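**Plina Bath & Surface Letter, 22 Sep 2025**

**Technical item: hard water film on dark vanity tops**

Since the spring letter we have had a steady run of questions on dark vanity tops that go cloudy near the faucet. Most arrive as warranty questions and most turn out to be water questions. The notes that follow cover identification, removal and the few fabrication details that make a difference. Kitchen tops are left out because the soils are different.

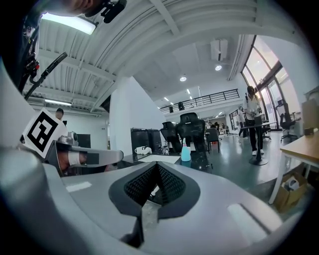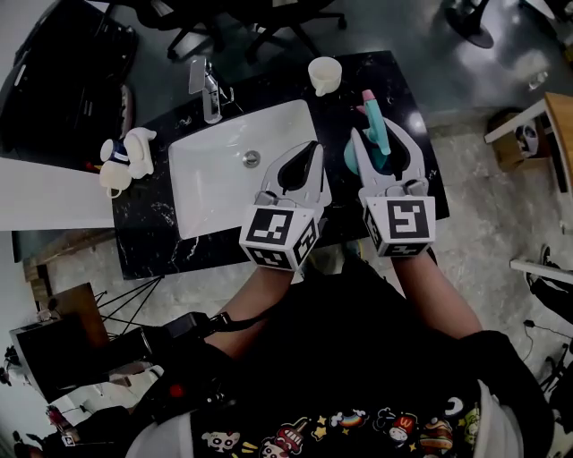
The film is calcium carbonate in nearly all cases, with some magnesium and a little soap bound into it. It forms wherever water stands long enough to evaporate, and it is the same film on a pale top as on a dark one. Contrast is what produces the phone call. On a black marble-patterned top with white veining, like the one in the second picture, a light deposit can sit along a vein for months without being noticed, and the owner sees it only when it spreads into the black field. The layout matters too: with the faucet standing behind the basin near the back of the counter, drips from wet hands and from the base of the spout tend to land on the strip between faucet and bowl, which is also the hardest strip to reach with a cloth. A small cup kept beside the faucet will leave its own ring for the same reason.

**Identify before treating**

Three conditions get reported under the one word "cloudy," and they need different work.

Mineral film feels slightly rough under a dry fingertip and catches a plastic scraper. It disappears when the surface is wet and comes back as it dries.

Etching feels smooth or very slightly dished. It also fades when wet, which is where the confusion starts, but a scraper slides over it with no change in sound. Etching occurs on true marble and other calcite stones. It does not occur on quartzite or on dark granite in normal use.

Residue from sealer or polish feels tacky or greasy, smears under a thumb, and does not fade much when wet. It is common on tops sealed by the owner and not buffed out.

Test in an area the size of a coin, next to the backsplash. If the top's material is unknown, assume it is acid-sensitive until shown otherwise. A marble pattern is no evidence of marble. The pattern may be printed in a laminate, cast into a solid surface or laid into an engineered slab, and each of those has its own limits on heat, abrasion and solvent.

**Removal**

For mineral film on any surface, begin mechanically. Wet the area with plain water and a drop of dish soap, leave it under a damp cloth for ten minutes, then work it with a plastic razor held flat. Keep the blade wet. Light deposits will come away at this stage and nothing further is needed.

For heavier deposits on granite, quartzite or porcelain, a mild acid cleaner is acceptable with a short dwell time and a full rinse. Mask the chrome first. Acid that runs under the faucet base will sit there, and damage to the plating shows up as pitting at the edge of the flange some weeks later, well after the crew has gone.

On marble, no acid of any strength. Vinegar is an acid. The correct route is a wet hone, and on a gloss black stone that is a job for someone with the full set of pads. Stopping at 1,000 grit leaves a visible satin patch on a polished field, and the patch will draw more complaints than the deposit did.

Engineered stone and solid surface should be treated according to the maker's sheet. Where the sheet has been lost, stay with soap, water and the plastic blade.

**The Gristwood survey**

Gristwood is a rental building completed by Mirkden with one dark vanity top per unit, 97 in all. The water there is hard and untreated. Gianni Amato inspected the tops for us in September and was able to get into 96 of the units. The remaining one was between tenants with the lock being changed.

His notes are brief, and the main finding is about slope. The tops were specified dead level. Where the cabinet had been shimmed high at the front, water ran back and stood against the splash, and those tops carried the heaviest film. Where the installer had erred the other way, toward the basin cutout, deposits were thin and confined to the faucet base. We would not recommend building in a visible fall – mirrors and drawer fronts will show it – but a level check front to back should be part of sign-off, and any error should be toward the bowl.

The second finding concerns the sealant line at the undermount joint. Where the bead had been tooled flush with the cutout edge, water shed into the basin. Where it had been left concave, the joint held a thin line of water and a white line formed on it. Owners read that line as failed sealant. Amato cut out 2 of the beads to check and found both fully bonded behind the deposit. Replacing sealant on appearance alone is therefore poor practice. Scrape first, then judge.

**Sealers**

A penetrating sealer does not prevent mineral film. It slows absorption into the stone, and film forms on top. Water beading on a freshly sealed top may even give a more noticeable pattern, since each bead dries to its own spot. Seal for stain resistance where the stone calls for it, and tell the owner plainly that it will not change what the water leaves behind.

Topical products sold as water repellents for glass are sometimes used on dark tops. We have tried Shimada sample coatings on polished granite offcuts and got good release at first, followed by uneven wear in the area where hands rest. Uneven wear on black is conspicuous. We are not recommending them at present and will report again after a longer trial.

**Handover wording**

Several readers asked for text to include with the keys. The following may be copied without credit:

> Dry the area between the faucet and the basin after use. Wipe the faucet base weekly with a damp cloth and dry it. Do not use vinegar, lemon, lime remover or scouring powder on this countertop. If a white deposit forms, contact us before applying any product.

Questions on cast tops are being held for the next letter. If you are sending samples, mark the finished face and enclose the maker's sheet.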